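Leave the Board Mostly Empty

By Jaqueline Ocampo

Most shape sets are sold with a tray. The tray has a recess for each piece, the recess tells the child where the piece goes, and the task ends when the recesses are full. I think the tray should be sold separately, or left out. A flat board with nothing cut into it does more work and costs less to make.

My argument rests on what a recess does. It checks the answer mechanically. A star will not drop into a round hole, so the child can try each hole in turn and finish without having compared two shapes. On a plain board there is no such check. If the instruction is "make a row," the child has to decide what comes next, how close to set it, and where to stop.

Braulio Barrera, who buys for the Montes preschool rooms, disagrees. His view is that an open board produces piles, and that a pile teaches less than a completed tray. He is right about the first week. In August I watched a group at Montes work with loose blocks on bare boards, and there were plenty of piles. By the second week there were rows along an edge, and arguments over whether the two reds should stay together. I count an argument of that kind as a result.

Color is the part that manufacturers get wrong most often. In many sets every star is red and every cube is blue, so shape and color carry the same information and the child needs to read only one. A set should break that link. Two stars in different colors will start a sorting problem that a matched pair never does. The Loltitz catalog lists 133 shape products, and I would trade most of them for one small set built on this rule.

The board itself matters less than people think. It should be flat, pale enough that the colors stand out, and large in proportion to the set. Crowding the surface is the usual mistake. Anayeli Arriaga puts out the whole bin at once, and her tables are covered before anyone has made a choice. A short line down one side, with the rest of the wood left clear, gives a child somewhere to move things to. 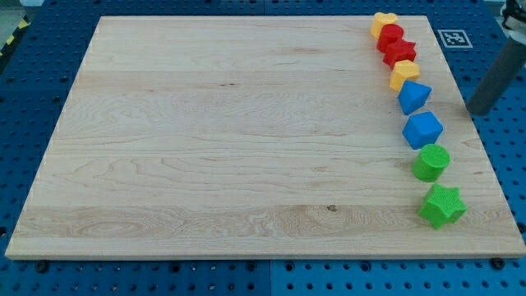 Spacing is the next thing I would leave alone. Adults tend to even out the gaps after a child has walked away, and the gaps are part of the work.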